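Table sort, 9/3/19

Elsa Ruotsalainen wants everything on the checked cloth put away by type. I doubt the types hold up.

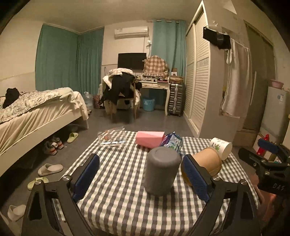 Cups

Two on their sides, one tan (cup or tub, can't decide), one white with green leaves. Olleck's list says "stack". Different shapes, so I don't see how.

The rest

Pink box and crinkly packet are both down as "soft goods". A box? Clear container has no line at all. Grey cylinder is item 28, no type given. Ask Elsa.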